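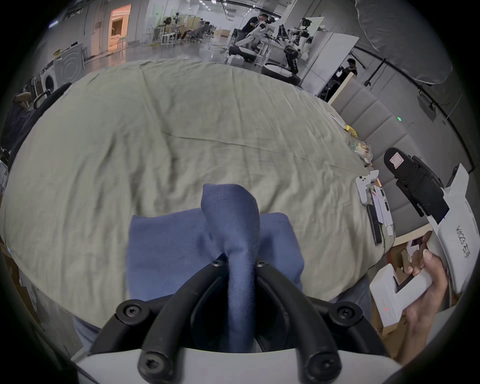
Yannick Deschamps wrote to me that I should stop buying dictionaries and start reading the menus. He had read my last post, where I complained that after one year of Vietnamese I still mix up the tones. In his opinion a menu is the best textbook, for the words are short and you are hungry.

So I tried. I have a paper menu from Lại, the small restaurant near the station in Prastmont, and I copied all of it by hand, with every mark over and under the letters. It took me two evenings. My notebook has now 317 words, and I can say maybe half of them so that the waitress does not smile.

The numbers are still difficult for me. When she told me the price I heard something different, and I gave her too much money. She gave it back and repeated it slowly, which was kind.

In December there is a beginner exam in Drornik. I have not paid the fee yet. First I want to order a whole dinner without pointing my finger at the page.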